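Sorting the junk tub: a quick method

Posted November 21, 2020

Every house has one. Ours lives by the back door and collects whatever came out of the car, off the stairs, out of somebody's school bag. I used to tip the lot on the floor and get fed up halfway. Now I do it this way. Takes 18 minutes, less if you don't stop to read old receipts.

What you need
A hard-sided tub or bin. Metal is great, wipes clean.
Two bags, one rubbish, one recycling.
A shelf or basket for keepers. Mine's the Niven one from Ulholm, the short size.
A damp cloth.

Step 1. Get the tub up on a table. Saves your back, and you can see into the corners. Old towel underneath if you care about the tabletop.

Step 2. Don't tip it. Spread things out along the bottom so nothing is sitting on top of anything else. Too full? Take out a double handful and do it in two goes.

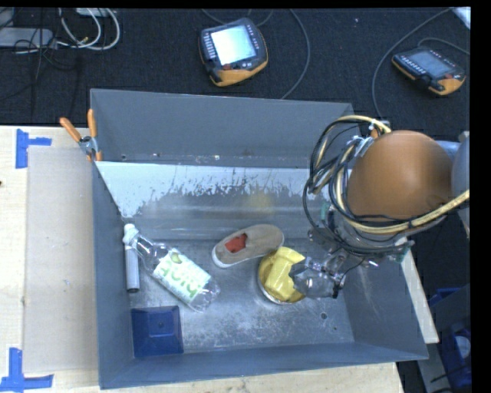 Bottle, one shoe, a few odds and ends on the bottom of a metal bin.

Step 3. Bottles first. Easy win. Empty it in the sink, quick rinse, then check your council's rules on lids — ours changed in May and I was doing it wrong for ages. If you're in a container refund area keep a seperate bag. We had 61 by the end of winter.

Step 4. Shoes. A single shoe goes by the door untill its mate turns up. Give it a fortnight. No mate, out it goes. Slip-ons are the worst for this in our house, they come off anywhere.

Step 5. Small hard stuff. Boxes, tubes, toys, bits of something. Pick up each one and say which room. Can't name a room? Maybe pile. Maybe pile gets one small container, lid has to shut. I use an old Trurkier lunchbox.

Step 6. Wipe the bin out while it's bare. Scuffs and scratches won't shift, don't bother. Grit in the corners will.

Step 7. Walk the keepers round the house straight away. Not after a cuppa. Now.

How often? Every second Saturday for us. Plarar do a stick-on checklist for this sort of thing but a bit of masking tape with the date on it works fine.

Next up, the cutlery drawer.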